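Gearbox bench operator, days – Skoditz, Premness site

Hi! I'm Fionnuala Kinsella and I run the small assembly room at Skoditz. I need one more person on my team, starting in April, and I'd rather tell you about the job myself than send you the usual form letter.

We build little gearboxes for the Noonan line. Up to last year every gear went in by hand, all shift long, and my own wrists still remember it. Now a two-arm robot cell does the picking and placing, and our work has moved to setting it up, checking parts and planning new jobs. We try every new layout in the simulator first, so you'll spend a good part of your morning at a screen – coffee allowed!

I won't pretend everybody loved the change. Ebere Nwosu missed the bench a lot (she was faster than any of us) and now she's the one who decides how the arms should pick up a gear. Haris Stojanovska moved over from packing and teaches the new starters. Nobody on the team lost hours over it, and the pay grade went up by 2 steps.

You don't need to code. You do need patience, good eyes for small parts and the nerve to say "stop, that's wrong" to an engineer. Assembly experience is great – so is fixing bikes or sewing machines. Training is paid and runs for 300 hours, with your own trainer next to you.

Shift starts at 7 a.m. To apply, call the front office and ask for extension 338, or drop a note at the desk for Ruby-Lee Tapsell. Tell us about something you've put together!
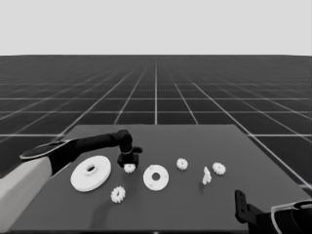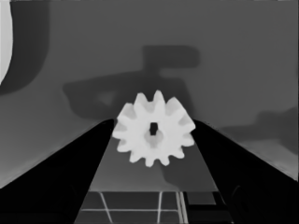 Gear handling in our simulator, with a gear in the gripper both times.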